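Speaker notes: The hotel dining room in the spy novel
Library evening series, 7:30 p.m.

Slide 1. Title
Wait for the side door to close. Say hello, say the talk runs under an hour and that questions are fine at any point. Handout has the reading list on the back.

Slide 2. What I mean by a dining room
Start with the opening of The Enar Ledger. Read the first paragraph only. A man orders soup, sends it back, and leaves an envelope under the plate. The word "spy" does not appear until page 59.
Point to make: the writer trusts us to know what kind of book we are in. The menu does the work.
Spy writers of the fifties and sixties liked a good lunch. Rationing in Britain lasted until 1954, and a reader then would have noticed butter in a way we don't.

Slide 3. Three rooms
There are 3 rooms I want to compare:
The Stirard, from the novel of the same name. Hotel grill, old waiters, bad wine.
The station buffet at Keltovham. Tea, rolls, a clock that runs slow.
The terrace at Chambi. Ceiling fans, gin, everyone watching everyone.
Give each one a minute. Don't get stuck on Chambi again. Last time it took up most of the first half.

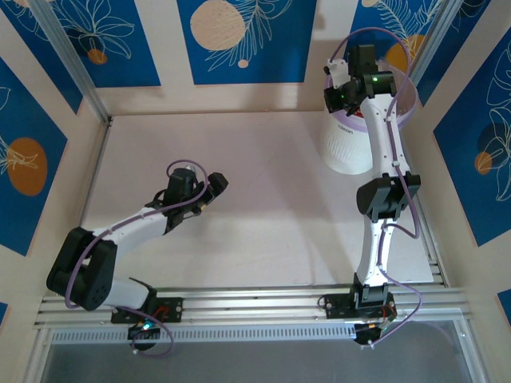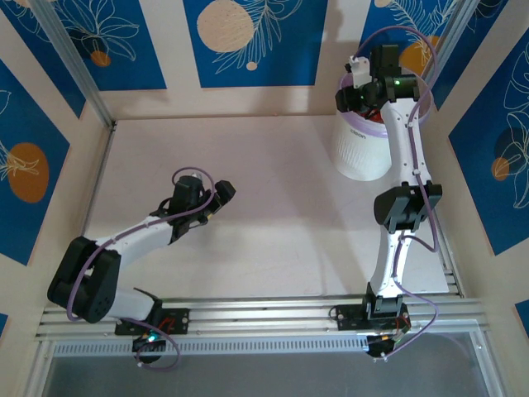 Slide 5. The Stirard
The hero always takes the corner table. Read the passage where the head waiter moves him to the window. It is 125 words long and it is the only warning he gets.
Ask the room: who moved him? Give them time. Someone usually says the waiter is in on it. The book never settles the matter, and I don't think he is.
Mention that the first printing was 3000 copies. The paperback changed the ending of this chapter and cut the second waiter completely. If anyone has the hardback at home, I would like to see it.

Slide 6. Keltovham
Slower chapter. Two people share a table and talk about a delayed train. The same conversation comes back near the end with one line changed. Read both versions, first one, then the other, without comment in between.
The changed line is "I never take sugar."
Skip the part on railway timetables if we are past 8 p.m.

Slide 7. Chambi
Setting is a made-up port. Readers have tried to match it to real towns and I have not been convinced by any of them.
The terrace scene is told from the bar, so we see the handover before the main character does. Compare with the Stirard, where we only know what he knows.
Drink some water here.

Slide 8. Food as a cover story
In all of these books a person's order is part of their disguise. The Enar agent has to eat oysters for a week and hates them. Short reading, page marked with the green tab.
A fair objection is that some of the meals are only there because the author liked writing about meals. I agree with that for the second half of The Enar Ledger.

Slide 9. Reading list
Start with The Stirard if you have read none of them. Keltovham is out of print but the library has a copy in the stacks; ask at the desk.
Take questions. Lights up before the last one so people can find their coats.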